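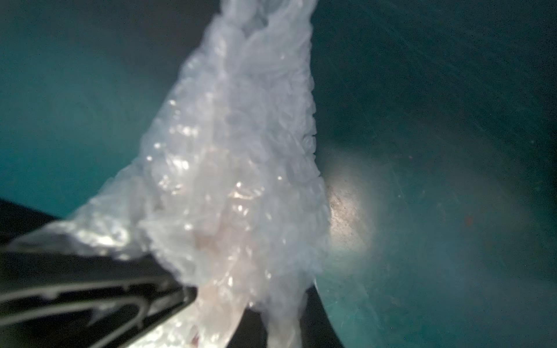
Chapter 6
Comparing Grippers: What the Numbers Leave Out

Most gripper comparisons are done on blocks. A block has flat sides, a known weight, and a shape that stays put while the fingers close. Results from block tests look good in a catalog, and they tell you very little about a plastic bag.

A thin, wrinkled bag is a fair place to start doubting. Its outline changes with every touch. Light scatters off the creases in small bright spots, so a wrist camera has trouble deciding where the film ends and the wall behind it begins. When a ridged finger has film draped over it, the view from the wrist may show a good hold or a few loose folds along for the ride. A single picture seldom settles which.

We ran our own comparison for this chapter on two finger sets, the Sarneck and the Fimberg, using the same arm and the same Fleury controller. The full log holds 1,967 attempts. You may be tempted to take that figure as proof that the work was careful. Wait until Section 6.3, where we take the log apart and find that nearly 200 of those attempts were recorded under the wrong finger set after a swap in June. We kept them in the file, marked, so that you can see how much the ranking moves when they are taken out.

Three questions run through the chapter.

What counts as a grasp? The Allside test sheet, which we used at first, scores a success when the fingers stop before they are fully closed. Film is so thin that the fingers may close nearly all the way on a perfectly good hold. Under that rule a firm pinch can be scored as a miss.

Who chose the objects? A test set of 40 items sounds broad. If most of them are boxes, it is a box test with a few extras, and the average will hide whatever happened with the bags.

What else changed? Fingers get swapped, lamps get moved, and someone adjusts the closing speed between runs. Any one of these can produce a gap between two grippers that has nothing to do with the grippers.

Before you begin

You should be able to read a trial log and work out a success rate with its margin of error (Chapter 4). You will not need a robot for the exercises. Keep a note of every point where you had to guess what the person running the test meant by "held," and bring it to Section 6.5.

6.1 Defining success before the first trial

Write the rule down before the arm moves. If you write it afterward, you will be tempted to fit it to the results you already have, and we include ourselves in that warning. Our first rule was one line long and lasted 59 trials.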